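Chapter 7
Chores, or Why the Soap Dish Is Still Ahead

I keep a list taped inside my kitchen cupboard. It started as a grocery list and turned into a list of every small job I did with my hands between waking up and leaving for work one morning in March. I gave up at 153, and I hadn't put my shoes on yet. Open the coffee bag, fold the top back down, pick a hair off the sink, turn the mug so the handle faces the right way. I didn't think about a single one of them while I was doing it, and that's the trouble we'll be dealing with for the rest of this chapter.

In Chapter 6 we looked at the Bolger line, where an arm picks the same metal bracket out of the same tray all day long and does it beautifully. Students always ask me the same thing after that one: if a machine can do that, why can't it clear my table? It's a fair question! Bolger's arm has been running longer than some of my students have been in school. So let's take the table seriously for a while.
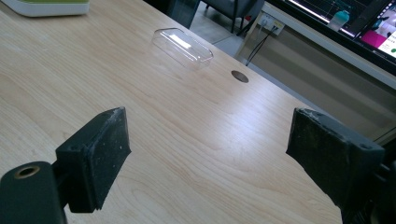
Clearing a table starts with knowing what's on it, and knowing what's on it is harder than it sounds. A mug is easy enough (it's big, it's solid, it has an outline you could draw with a crayon). But plenty of household things are made of clear plastic, and clear plastic shows you whatever is behind it. Look at the box on the desk. You can see the wood grain right through the walls, and most of what gives it away is the bright line of light along the rim. Your eye puts that together without any help from you. A depth camera may report the desk underneath, or a scatter of nonsense points, or nothing at all, and then your planner sends the fingers down to a place where the box isn't. Add a shiny patch of glare on the wood and you've got two bright things to sort out, only one of which can be picked up.

I spent most of one winter on this with the Firora group, and I'd like to say we cracked it. We got better at it. Our picker went from missing clear objects all the time to missing them often enough to be annoying, and then it sat there. What moved it along in the end was more demonstrations — people doing the job by hand while we recorded them — and much less cleverness from me.

That brings us to the big idea of the chapter. You can write down the steps of a chore, or you can show them. Writing them down is what we did at the start of this book, and it works fine when the bracket is always in the tray. Showing them means a person does the chore many times over, in slightly different ways, and the machine learns a rule for what to do next from what it sees now. We'll call this learning from demonstration. You'll also hear people say imitation learning, and for our purposes you can treat the two as the same thing.

How many times is many? The Rekurel set, which we'll use in the exercises, has 3,000 recorded tries at moving small bathroom and desk items from one spot to another. Of those, 713 were thrown out by the people who put it together, mostly for dropped items and dead sensors. I think they threw out too many. A drop followed by a good recovery is worth a lot to a learner, and we'll come back to that in Section 7.4, where I get a bit worked up.
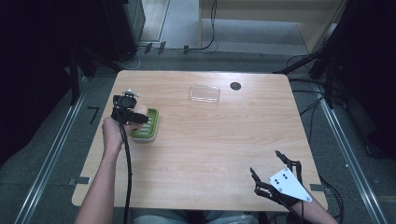

There's also the matter of what the person wears or holds while showing the chore. If you record bare hands, you get lovely natural motion that a machine with two stiff fingers can't copy. If you make the person use two stiff fingers too, the motion is clumsier and slower but the machine can follow it much more closely. A glove that tracks every joint sits somewhere else again, good for hands with many fingers and a lot to ask of the person inside it. I've worn one for a full afternoon, and my thumb had opinions about it the next day. None of these is the right choice for every job, and you should be suspicious of anyone selling you one as if it were.

So, can machines do chores yet? My own answer, as of this edition, is some chores, in some rooms, with somebody nearby. The shop floor at Busmont has a machine that folds towels well as long as they're Busmont towels. Hand it one of mine and it gets stuck at the fringe.

Before you read Section 7.1, please do this. Pick one job you did today that took under ten seconds. Write down every step, including where you looked and when you let go. Then give the page to a friend, and have them follow it exactly as written with their thumb and one finger. Keep the page, as we'll need it again in Section 7.2.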